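Reading time: 3 min
Last updated: Thursday

From: Clodagh Phelan
To: folding-data list
Subject: Re: [folding-data] How many shirt demos before the first training run?

On Thursday, Kieran Horrocks wrote:

> We're setting up a two-arm cell at Clanthorpe and want to start with
> T-shirts. Before I book people's time I'd like to hear from anyone who
> has done it already.
>
> 1. How many demonstrations did you record before training anything?
> 2. Did you throw out the ones where the operator fumbled a corner?
> 3. Did you clear the room first, or record it as it was?
>
> We have one operator trained and a second starting in June. Our
> budget covers 5 weeks of recording.
>
> Kieran

Hi Kieran,

I'll take your questions in order. All of this is from the Prarkix set, which Ultan and I have been recording with two arms at a table.

1. We trained the first policy on 417 episodes. It could get hold of the near corners most of the time and was poor at everything after that. We are now at 1,204 and the second half of the fold has improved a good deal. If I were doing it over I would still train early. The first run showed us that our labels for the start and end of each fold didn't agree between operators, and it would have cost us more to find that later.

2. We kept the fumbles where the operator recovered and carried on. We tagged them so they can be left out. Episodes where a person had to reach in and move the cloth by hand were dropped. Colm wanted to keep those too, with the reaching-in part trimmed, but the jump in cloth position caused trouble in training and we gave up on it.

3. We recorded the room as it was. Muireann looks after the Cronin set and they hung a plain backdrop behind their table, and she found the policy did badly once the backdrop came down. Ours has shelves and water jugs behind the table and we left them there.

Two head camera views from the orange shirt work:

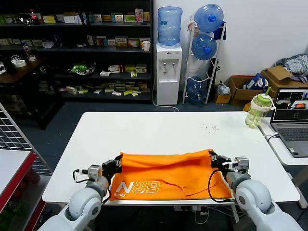
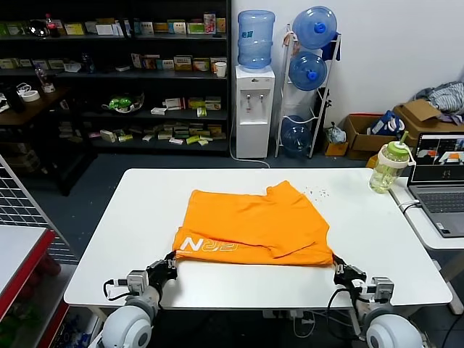
Does the shirt have to be laid out the same way at the start of every episode? We vary it on purpose, and we keep a short written list of starting positions so that each operator covers all of them in a session.

The list has six entries at present: flat, flat but turned, one sleeve tucked under, bunched in the middle, inside out, and dropped from hand height. The dropped starts take the longest to record and we have the fewest of them. I would plan for that in your 5 weeks and do some each day, as they get skipped if you save them for the end.

A few smaller points that may help with the booking. Operators slow down noticeably after an hour and the grips get sloppy, so we swap over at that point. With one operator trained you'll want proper breaks in the schedule. Check the recordings the same day. We lost most of a morning to a wrist camera that had stopped writing files, and the live view on the laptop looked normal the whole time. Write the garment size into the episode notes as well. We didn't for the first batch and had to go back through it.

On software, we moved from our own scripts to Zeva for the tagging. It's fine. The export is slow and it doesn't like spaces in folder names. Ultan has a small converter for it and will send it to anyone who writes to him.

I can share our tag list and the notes template if you'd like to start from those. They're written for shirts but towels would only need a couple of changes.

Clodagh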